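Magazine > Home & Desk > Features

Search this site Enter keywords Go

The rack in the back bedroom

Putting real network gear in a real house, on a budget, without losing the weekend or the hallway

It starts with one box on a shelf. Then a second box. Then a power strip hanging off the back of the first box, and a cable across the doorway with tape on it. Sound familiar? Ours got to that point in March, and by the end of the month there was a rack.

Not a fancy one. Two posts, open sides, square holes all the way up, secondhand from an office clearance over in Grarnville. 40 dollars. The seller threw in a bag of cage nuts, about half of them bent. Take the bag anyway. You will drop cage nuts. You will drop them into carpet.

Open frame or cabinet? For a bedroom, a spare room, a corner of the garage, open frame. Cheaper, lighter, goes up the stairs in one trip. Air gets at everything. So does dust, and so does the cat, and if either is a serious problem in your house then buy the cabinet and a good pair of gloves. The Cluvari wall cabinet we looked at was lovely. Glass door, lock, quiet hinges. It also weighed more than the washing machine and we had one pair of hands.

Order of things. People argue over this for pages and pages. Short version: heavy stuff low, switch high. A switch is light and you want the ports somewhere near eye level when you're squinting at them with a flashlight in your teeth. Card chassis in the middle, where you can get a hand to the slots. Big square box at the bottom to hold the whole thing down. Posts with nothing low on them will rock, and the first time it rocks you'll stop enjoying it.

Buying used. Fine, mostly. Look in the ports before you hand over money, every one, and check for bent contacts. Ask if the ears are included, the little brackets on the sides. They're never included. A pair cost us 30 dollars by mail, which stung, and the screws came in a seperate bag a week later.

Then cables. Measure, add a bit, stop adding. Long cables seem generous on the day and by summer you've got a nest. We bought a box of short ones from Bravo, the discount place out by the highway, and they were ok. Stiff. Two of them wouldn't click in and went back. The Stenero ones cost double and bend like string, so those went on anything that gets unplugged a lot, and the stiff ones went everywhere else.

Label both ends. Do it while the cable's in your hand. Masking tape and a pen is plenty. And keep the paper junk, the envelopes and packing slips and that one card with the default password on it, in one place by the rack until the job is finished. After that, a folder. Ours is still a pile.

Noise: older gear has small fans and small fans scream. Listen before buying if you can. A closed door helps, a rug helps a bit. Sleeping in the same room, no.

Heat, less than we feared. The room runs warm in the afternoon and we leave the door open a crack. Stuff with vents needs a gap, so leave a space between boxes if you've got the height. We did'nt, at first, and had to take the lot out and start over, a whole evening gone.

Total so far, everything in, rack to tape: 1,933 dollars. Yes. The rack was the cheap part. Most of that is what went in it, bought a piece at a time over a couple years, and nobody in the house had added it up until we sat down to write this.
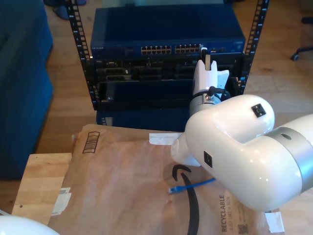 Before you drill anything

Check the floor is level. Check the door still opens. Find the studs, if you're bolting to the wall, and find the outlet, and see what else is on that breaker (ours had the hair dryer). Then put the posts up empty and leave them a night. You may want them on the other wall.

Contact the magazine | Copyright Home & Desk, all rights reserved | Back to top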